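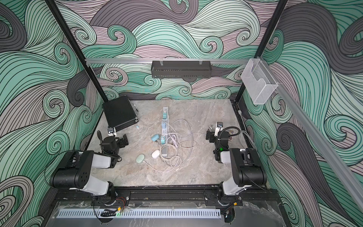
# A professora que não quis pedir desculpa

Quando cheguei a Flalholm, com a mala ainda na mão e um frio que ninguém me tinha prometido, Trinh Lương já estava à minha espera com um bule de chá e três pastas de recortes. Ensina História do Trabalho na Universidade de Majali há anos suficientes para ter dado aulas aos filhos dos primeiros alunos, e fala deles todos com uma ternura que contagia.

O caso, para quem não o seguiu, começou em setembro, com um artigo de opinião sobre os salários do pessoal da cantina. Trinh escreveu que a reitoria «poupa na sopa e gasta nas fachadas». Seguiram-se 3117 assinaturas a pedir o seu afastamento e, poucos dias depois, uma carta de apoio subscrita por 300 colegas (alguns dos quais, confessa ela a rir, nem a cumprimentavam no corredor!).

O reitor, Oluf Toft, recebeu-me com igual simpatia. Acha o texto injusto, e disse-mo duas vezes, mas recusou abrir um processo disciplinar. «Se castigo uma frase, amanhã tenho de castigar oito», explicou, enquanto procurava os óculos.

Já o estudante Siebe Boersma, que lançou a petição, continua magoado e queria ao menos um debate público. Trinh aceitou. Falta marcar a sala, e os dois ainda discutem quem deve moderar.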